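Project notebook, student manipulation group
May 2023

Fridge task, second round

Writing this up while I still remember it, because the April entry was three lines long and I have regretted every one of them since. The plan for this round was to get through the pick-and-place set with the little refrigerator and then, if there was time, start on the drawer. There was not time, and the drawer moves to next session.

We are still on the Stullier mounts for both hands. I know a few of you wanted to switch to the Mangundap ones before the regional showcase, and I do like how light they are, but the straps loosen up after a while and then the tag cube shifts against the wrist and the calibration is no good. I would sooner live with a bit of extra weight. If somebody wants to spend an evening padding the Mangundap straps and prove me wrong, please do, I would be delighted!
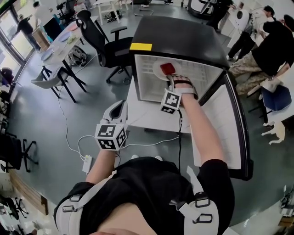
The thing that slowed us down most was the cable on the right hand. Once you lean forward it hangs straight down and pulls just enough that you start compensating with your elbow, and that shows up in the wrist track as a slow drift. Clipping it at the shoulder helped, then the clip popped off, then we clipped it again lower down and that held for the rest of the session. I would like to try a lighter cable, and I have put one on the Meltel order along with spare buckles for the harness.

Tracking inside the fridge is better than I feared. The marker drops out when the wrist rolls past a certain point – worst on the way back out with the plate – so for now the rule is to come out slowly and keep the palm facing in. We ran 18 takes and kept 15. Two of the others were marker dropouts and the last one was me talking to the operator at exactly the wrong moment, for which I have already apologized.

That puts us well on the way to the 3,000 clips we promised for the Wesosia challenge, if you count the sorting and stacking sets, and I do intend to count them.

For whoever sets up next: please check both tag cubes against the calibration board before the first take and again after the break. Write the numbers down on paper too, since the shared sheet ate my last set. Left hand needs its pad looked at, it felt a little slick on the blocks.

Still to do: relabel the good takes, charge everything, find the other roll of tape, and ask about keeping the room an hour later.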